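Cleaning the outside of a white plastic housing

White plastic shows grease long before it looks dirty, and the seam is where most of it gathers. Allow 20 minutes. Unplug anything electrical first.

Mix a few drops of washing-up liquid into a bowl of warm water. Wring the cloth out well and wipe from the top down, over the shoulder and round the sides.
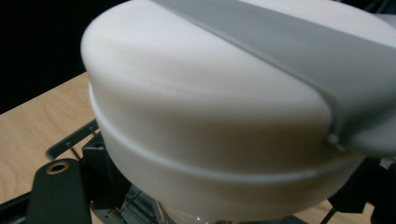 The ridge between the domed top and the lower section.

Run a soft toothbrush along the ridge, then down both edges of the grey band. Go round the small nub at the end of the band with a cotton bud.

Wipe again with clean water and dry with a tea towel. Don't use scouring cream, as it dulls a matt finish. Repeat every Thursday if it lives near the hob.

Text: Upendo Obura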